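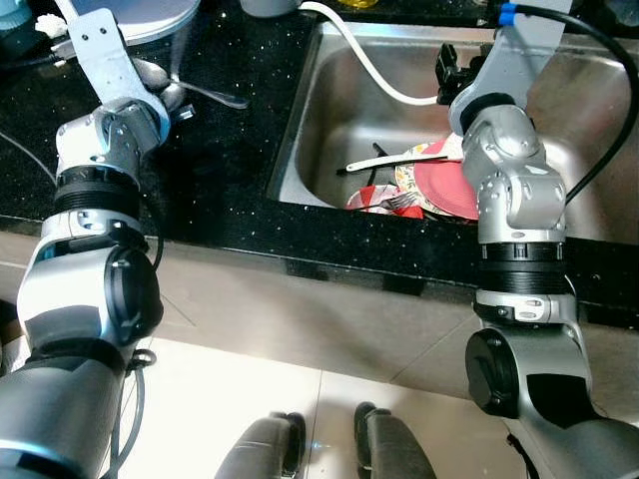

Ollutix

Ollutix is a software stack for controlling two-armed robots that handle household objects. It covers arm control, camera-based perception, task planning and the tools used to record and replay runs. Work on it began at Nestville, a robotics workshop, where Rhydian Craddock and Sunee Kamolrat wrote the first version as a replacement for a set of scripts that had grown too hard to maintain. It is used mainly for kitchen work such as clearing counters, sorting utensils and unloading sinks.

The stack does not depend on one model of arm. It expects two arms with six or more joints each, one gripper per arm, and at least one camera with a view of both grippers. A mobile base is supported but optional, and most sink tasks are run with the base parked and its brakes set.

Contents
1 Background
2 Architecture
3 Perception
4 Planning
5 Control
6 Tooling
7 Sink tasks
8 Limitations
9 See also

Background

The scripts that came before Ollutix were written one task at a time. Each opened its own connection to the arms, loaded its own calibration file and ran its own loop. A change to a gripper meant editing every script. Craddock began by moving the arm connection into a single process, later named the arm server, and Kamolrat wrote a shared calibration store at the same time. The two parts were merged in October and given the name Ollutix.

The planner came later. Gwilym Pritchard wrote it under the working name Ellis, and the name stayed. The perception package, Barkov, was started by Bohdana Tkachuk as a tool for labeling images of dishes and was turned into a live package after its segmentation step proved fast enough to run between motions. Dineo Oosthuizen has maintained the recording and replay tools since version 3.

Version 5 was the first release in which both arms could be planned together. In earlier versions each arm was planned alone, and the counter was divided by a fixed vertical wall in software that neither arm was allowed to cross. The wall can still be turned on in the configuration file and is recommended during first setup.

Architecture

Ollutix runs as a small group of processes that pass messages to each other on one computer. The arm server is the only process allowed to send commands to the motors. Barkov publishes a list of objects with their estimated shapes and positions. Ellis reads that list, picks the next action and sends a path to the arm server. A fourth process, the supervisor, watches the other three and stops the arms if any of them goes silent.

Messages carry a time stamp from a single clock. This was added after a long-running fault in which the planner acted on object positions that were already out of date. Any object list older than the limit set in the configuration is now thrown away, and Ellis waits for a new one before it moves.

Settings are kept in one text file per robot. The file holds joint limits, gripper dimensions, camera positions and the outline of the work area, including the height of the counter and the depth of the sink. It is read once at startup. Changing it while the arms are powered has no effect until the arm server is restarted.

Perception

Barkov takes a color image and a depth image and produces a list of separate objects. It works in three passes. The first splits the image into regions, the second groups regions that belong to one item, and the third fits a simple shape to each group. Plates are fitted as shallow disks, cups as open cylinders, and spoons and forks as a line with a wider patch at one end.

Stacked dishes are the hardest common case. A plate leaning on another plate may show only part of its rim, and a strip of pattern near the edge can be taken for a separate object. Barkov handles this by fitting the rim first and letting the fitted disk claim any region that falls inside it. When two disks claim the same region, the one with more visible rim keeps it.

Shiny metal causes a different kind of error. Depth cameras often return no reading, or a wrong one, on a spoon bowl or on the wall of a steel sink. Barkov marks these pixels as unknown and does not fill them in. For flat utensils on a counter, it takes the outline from the color image and the height from the known counter surface. Inside the sink there is no such surface to rely on, and the package uses the sink model from the robot's settings file together with whatever valid depth lies next to the item.

Dark speckled stone was a problem in early versions, which reported bright flecks as crumbs or small utensils. A minimum object size fixed most of this. The value is kept in the settings file and has to be lowered again for tasks that involve small items such as bottle caps.

Each object carries a confidence score. Ellis ignores objects below a threshold when choosing what to pick up, but still treats them as obstacles when planning a path.

Planning

Ellis splits planning into two levels. The upper level decides which object to handle next, with which arm, and where to put it. The lower level finds a path for the chosen arm that stays clear of the counter, the sink walls, the other arm and every known object.

Order of removal is decided by a support graph. Each object is a node, and an edge is drawn when one object appears to rest on another. Only objects with nothing resting on them can be picked. In a loose pile this often leaves one or two choices at a time, usually utensils lying across the top. The graph is rebuilt after every pick, as the rest of the pile may have shifted.

Arm choice is based on reach and on cost. An object on the left part of the counter normally goes to the left arm and one in the right half of the sink to the right arm, but the planner may reverse this if the nearer arm would have to fold its elbow close to the base. While one arm is working in the sink, the other may pick from the counter, provided the two swept volumes stay apart. If they do not, the arm with the shorter path goes first and the other holds still.

Cables are modeled as well. Those that run along an arm are treated as a sleeve around the links, with extra room at the wrist. Cables that hang or arc freely cannot be predicted well from joint angles, and Ellis instead places a keep-out zone in the area where they usually fall. The zone is drawn by hand during setup. Pritchard has described this as the least satisfying part of the planner, and a learned cable model has been tried twice without being released.

The path search is given a budget of 3000 samples. If no path is found within the budget, the object is set aside and the next one in the graph is tried. An object set aside three times is reported to the operator.

Control

The arm server follows planned paths with position control in free space and switches to a softer mode near contact. In the softer mode the arm yields when pushed, and the server limits the force at the gripper. The switch happens at a set height above the counter or, in the sink, at a set distance from the nearest object.

Grasping a thin utensil from a hard counter is treated as a separate skill. The gripper comes down at an angle until the fingertips touch the surface, backs off slightly, then closes. Where possible the grasp is placed on the handle. When the handle is out of reach for the arm in use, the edge of the bowl is allowed as a second choice, with a slower lift.

Plates are grasped by the rim, with one finger on each face. The server checks the gripper opening after closing. A reading of zero means the rim was missed, and a reading larger than the expected thickness usually means that two plates were caught together. In the second case the gripper opens again and Barkov is asked for a new object list.

Tooling

Every run is recorded. A recording holds the camera images, joint readings, object lists, planned paths and supervisor messages, all on the shared clock. The replay tool steps through a recording and can feed the stored images back into a newer version of Barkov or Ellis, so that a change can be checked against old runs before it is tried on the arms.

The regression set kept at Nestville has 349 recordings, most of them from sink and counter work. A release is held back if it fails to find a legal first pick on any recording where the previous release found one. Oosthuizen added a side-by-side view that shows the support graphs from two versions over the same image, and it has become the usual way to review planner changes.

A calibration tool is also included. It moves each gripper through a short set of poses in view of the camera and solves for the camera position. It should be run again whenever the camera mount has been touched.

Sink tasks

A typical sink task has four stages: look, clear the top, empty the basin, and check. In the first stage both arms hold still while Barkov builds an object list from several images. In the second, utensils lying across the pile are moved to a tray or to a free area of the counter. Cups and plates follow. In the last stage the camera looks for anything left against the walls of the basin, where small forks are often missed.

Limitations

Ollutix has no model of water. A sink must be drained before a task is started, as reflections from standing water are read as objects or as a false floor. Clear glass is detected poorly. Soft items such as cloths are treated as obstacles only and cannot be picked with the standard skills. The support graph is based on what the camera can see, and hidden contacts at the bottom of a pile are found only when something moves - usually during a lift.

See also

Bimanual manipulation
Grasp planning
Motion planning
Object segmentation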